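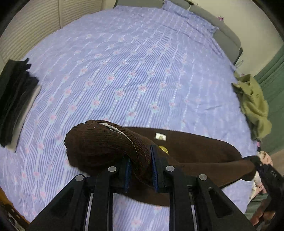
Printed Cotton: Notes for Week 3
Last updated: 3/22/22
Print this page | E-mail this page

Repeats first, then dyes! A repeat is the smallest piece of a pattern that can be laid edge to edge without a visible join. Old block printers in Utcombe worked with a block small enough to lift in one hand, so a full cloth could take 592 presses (imagine keeping that straight).

Half-drop: each column slides down by half a repeat. Lovely for flowers, as the eye doesn't catch on rows.

Stripes are harder than they look. A slip hardly shows in a leafy print, but a stripe gives it away at once – do try it with potato blocks at home and see!

Mordants: the metal salt that helps dye grip the fibre. Alum gives clear reds with madder, iron pulls the same dye towards purple and near-black. One pot, two colours, marvellous stuff.

Reading: Alva, chapter 8. Bring a scrap of any patterned cloth next week and mark one repeat in chalk.

2 comments | 3 shares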